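Panton presenta un método para reducir las demostraciones necesarias en la manipulación de objetos pequeños

El grupo de manipulación robótica del Instituto Panton ha hecho públicos los resultados de un estudio sobre aprendizaje por imitación con pinzas manuales, realizado en colaboración con el laboratorio Nogueira. El informe técnico lleva fecha de 28 de abril.

El método, denominado Ikby, selecciona de cada demostración los tramos previos al contacto entre los dedos de la pinza y el objeto, y asigna a estos un peso mayor durante el entrenamiento. Las grabaciones se efectuaron en 14 viviendas, sin acondicionamiento previo de las estancias. Según el informe, con 144 demostraciones por tarea la política entrenada alcanzó una tasa de agarre equivalente a la obtenida con el triple de datos sin ponderar.

El conjunto de tareas comprende la recogida y la clasificación de artículos de uso personal, como relojes, pulseras, pendientes y colgantes, depositados en cajas de cartón abiertas. Los peores resultados corresponden a las piezas metálicas de menor tamaño situadas junto a las paredes del recipiente.
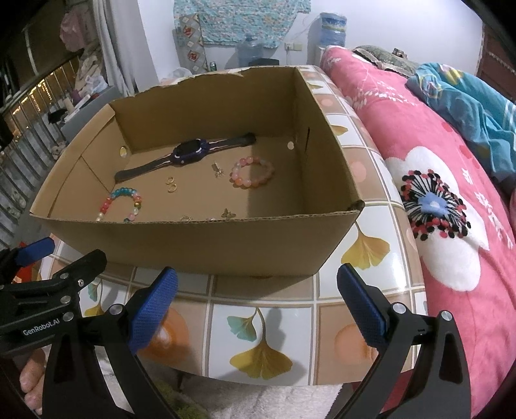 Desde Biltberg se señaló que la comparación resulta convincente en el agarre, si bien convendría repetirla con más de 2 modelos de pinza antes de extender las conclusiones a otros equipos. El grupo prevé publicar el código de ponderación junto con la versión definitiva del informe.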